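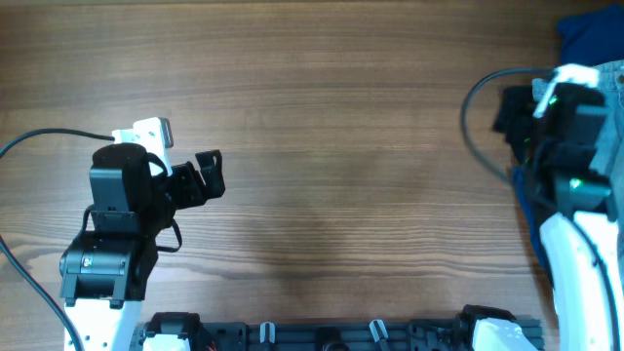 Dornthorpe Adult Literacy Program
Progress report to the Hudec Fund, period ending March

Enrollment stands at 18 learners, against a target of 15 in the grant agreement. Nine have completed the first reading level and three have moved on to the evening writing class at Codden Street.

Spending remains within the approved budget. The line for printed workbooks is underspent - the second order from Nemus was delayed and will be charged to the next period.

Attendance fell in February, mainly among learners on shift work. A morning session with five places will open in April. We request approval to move unspent travel funds to cover tutor hours for this session.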